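Wakmont Short-Stay Rentals
Frequently Asked Questions for Guests
Last updated Monday, April 4, 2022

What time can I check in?
Check-in starts at 3 p.m. Checkout is by 11 a.m. If you need to leave bags with us before or after, call the Hanville office and ask for Halyna Savchuk.

How do I get my door code?
We text it the morning you arrive. The code stops working at noon on your last day. If the text hasn't come by lunchtime, check that we have your cell number with the country code.

What is the cleaning fee?
The fee is $135 per stay, whatever the number of nights. It covers linens, trash removal and a full clean after you leave.
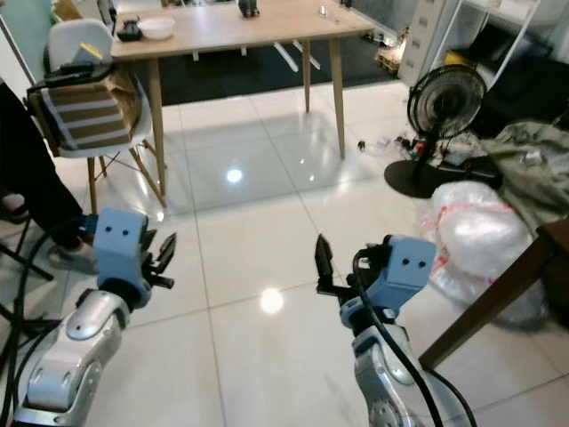
Cleaning during your stay is not included, but you can add a visit for stays of a week or more. Please ask at least 2 days ahead. If you'd like to do a quick clean yourself, use plain warm water and a well wrung mop. Glossy white floor tiles like these show streaks from most store-bought cleaners, and they are slippery until fully dry. Please don't use wax or oil soap on them.

Can I bring a pet?
Dogs are welcome in the ground-floor units. Cats are not, sorry – one of our regular owners has a severe allergy. The pet fee is $20 a night.

Are dishes provided?
Yes. Every unit has plates, bowls, cups, flatware and basic pots. We don't supply coffee filters or spices.
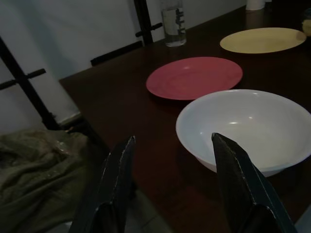
White bowl on a dark brown wooden table.

What if I break something?
Tell us. Single dishes and glasses are replaced at no charge. For furniture or appliances, Dalal Nimri will send you the repair bill before anything is taken from your deposit.

Is there parking?
One space per unit, behind the building on the Subramaniam Street side. Street parking is by permit only, and in July the permits go fast. 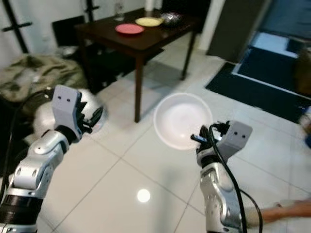

Checkout is simple. Put used towels in the tub, take the trash down and set the thermostat to 68. You don't need to strip the beds or put away every last thing, but please bring any dishes back to the kitchen, including a white round bowl like this one if it has ended up in another room. Lock the door behind you and you're done.

Can I cancel?
Full refund up to 20 days before arrival, half after that. No refund in the last 48 hours.

Who do I call at night?
Masaru Kuroda takes calls after 8 p.m. at extension 1091. For a fire or a gas smell, leave the building and call 911 first.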